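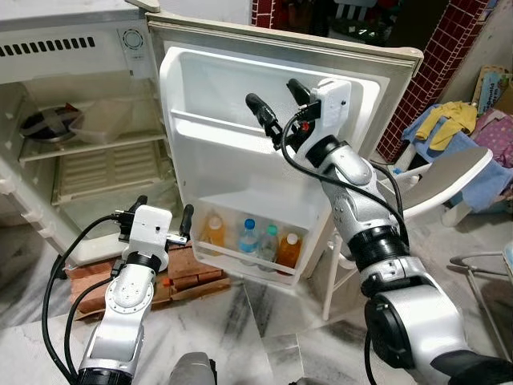

Kuusk Rye Starter is a live sourdough culture, sold ready to use in a jar of 300 grams. It is made from whole rye flour, water and the culture itself, with no baker's yeast and no sugar. You do not need special equipment to keep it. A small white refrigerator such as this one, with a shelf inside and a round dial at the top, is enough for the home baker, and a plastic storage container like the translucent one on the shelf is a good home for the starter when it has grown too big for our jar. What the culture asks from you is some flour, some water, and a few minutes of attention each week.

Print this page | E-mail this page

Last updated: 5th January

Product details

Name: Kuusk Rye Starter, live
Item number: 236
Net weight: 300 g
Contents: whole rye flour, water, live sourdough culture
Container: glass jar with screw lid and paper label
Storage: keep cold after arrival, do not freeze
Allergens: contains gluten (rye). Packed in a room where wheat and barley are also handled.
Made in: Drarbridge

The taste

Many customers ask us how sour the bread will be. The answer depends more on the baker than on the jar. Kuusk has a mild and slightly fruity smell when it is young, a few hours after feeding. If you use it at this stage, the bread has a soft sour taste which children usually accept well. If you leave the starter overnight in a warm kitchen, it becomes sharper, and the bread will remind you of the dark loaves sold in the north by the half or quarter.

The crumb is moist and keeps well. We find a pure rye loaf is best on the second day, when it can be cut in thin slices without sticking to the knife. With a mix of rye and wheat flour you can cut it on the same evening, but please let it cool fully first.

Kuusk or Wullen?

We make two starters and they are often confused. Kuusk is the rye one. Wullen is kept on wheat flour, it is more liquid, and it rises faster. For white bread, rolls, pancakes and pizza we recommend Wullen. For dark bread, bread with seeds, and everything baked in a tin, take Kuusk.

It is possible to change Kuusk to wheat flour. Feed it with wheat three or four times and you will see that the texture becomes stretchy and the color lighter. It will still not be the same as Wullen, as the two cultures had different beginnings, but it will raise a white loaf without difficulty. Some customers keep one jar only and feed it with what is in the cupboard. We would not do it with ours, but their bread is good, so we have stopped to argue.

When your parcel arrives

Open the box the same day. The lid of the jar is closed loosely on purpose, so that gas can leave during the transport, and a little starter may have come out around the thread. Wipe it with a damp cloth.

1. Take the starter out of the jar with a spoon and put it in a clean bowl.
2. Add the same weight of whole rye flour, and the same weight of lukewarm water. If you take all 300 g of starter, you need 300 g of flour and 300 g of water. Most people take only two spoons and keep the rest cold.
3. Mix until no dry flour is left. It should look like thick porridge.
4. Cover with a plate or a cloth and leave at room temperature until it has risen well and the top shows small cracks and holes. In summer it can be ready before lunch. In winter it may need the whole day.
5. Use what your recipe asks for. Put the rest back in the jar.

If it has not risen after the first feeding, please do not throw it away. The culture is tired from the journey. Feed it a second time in the same way, in a warmer place - the top of a cupboard is often better than the counter.
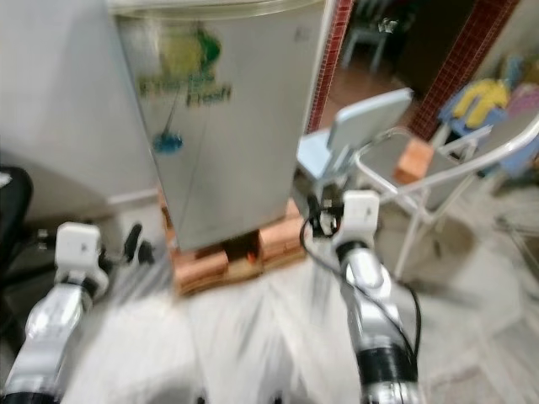
Weekly care

A starter which is used every week needs nothing more than the feeding you do before baking. If you bake less often, feed it once in ten days. Throw away or use up the half, and replace it with fresh flour and water. Let it stand in the kitchen for an hour and then put it back in the cold.

Choose one place for the jar and do not move it too much. The shelf at the back is colder than the door in most models, and the culture sleeps deeper there. In the door it stays more active and will want food sooner. Both places work if you know which one you have chosen.

Do not close the lid tightly. We have heard from customers who did, and cleaning took them longer than baking.

What is normal and what is not

Gray or brown liquid on the top: normal. The starter is hungry. Pour the liquid away or stir it in, then feed.

A smell of vinegar or nail polish: normal after a long rest. Feed it twice, some hours apart, before you bake.

A dry skin on the surface: normal. Remove it with a spoon and use what is below.

Small bubbles on the glass but no rise: usually the mixture is too thin. Rye should be kept thick. Add a bit more flour next time.

Pink or orange color, or any mold with hair: not normal. Throw away everything, wash the jar with very hot water, and write to us. We will tell you if a replacement is possible.

A basic loaf with Kuusk

We print this recipe on the back of the card in the parcel, but the letters are small and customers have asked for it here also.

In the evening, mix 100 g of active starter with 200 g of whole rye flour and 200 g of lukewarm water. Cover and leave until morning. Then add 300 g of rye flour, 250 g of water, two teaspoons of salt and one spoon of dark syrup. Mix with a wooden spoon, rye is not kneaded. If you like caraway, add it now. Put the dough in a greased tin, make the top flat with a wet hand, and wait until it has reached close to the edge of the tin. Bake in a hot oven for the first 15 minutes and then lower the heat to medium for 45 minutes more. The loaf is ready when it sounds hollow on the bottom.

Wrap it in a linen towel and leave it alone until the next day. I know this is the difficult part.
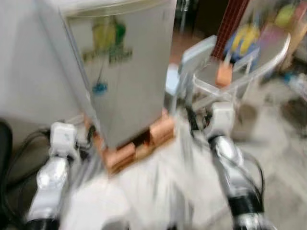

For a lighter loaf you can replace one third of the rye with strong wheat flour. Use a little less water in this case, and expect that the dough will rise more quickly. Sunflower seeds, flax and pumpkin seeds should stand in water for some hours before they go in the dough, otherwise they take the water from the bread and it becomes dry on the third day.

Flour

Whole rye with a coarse grind gives the strongest starter. Fine white rye also works but the culture becomes slow if it gets only this. The flour from the Drarbridge mill is the one we use ourselves and it can be added to your order in paper bags. We do not recommend flour with added malt or baking powder for feeding.

Tap water is fine in most places. If yours smells of chlorine, let it stand in an open jug overnight.

Shipping and returns

Live starter is packed on the day it is sent. Last year 1,024 jars left our packing table and the great majority arrived in good condition, but glass is glass. If your jar is broken, take a picture of the parcel before you clean it and send it to us within two days. Please do not try to save starter from a broken jar, even if only the rim is damaged.

We do not send live jars in periods of hard frost. Orders to cold regions may wait until March, and in this case you will get a message from us with the choice to wait or to cancel. The dried version, sold in a paper envelope, travels in all seasons. It needs three days of feeding before the first bake.

As this is fresh food, we can not take back jars which have been opened. Unopened jars can be returned only if we made an error in the order.

Bakeries and schools

Larger amounts are available in buckets for collection at our shop in Stostamgate. Please write to us one week before so that we can feed up the right quantity. Bring your own lid if you have one that fits tight enough for driving but still lets out the gas - we have tried many and are still looking for a good one.

Contact | Shipping | Copyright Kuusk & Wullen Starters, Stostamgate. All rights reserved. | Back to top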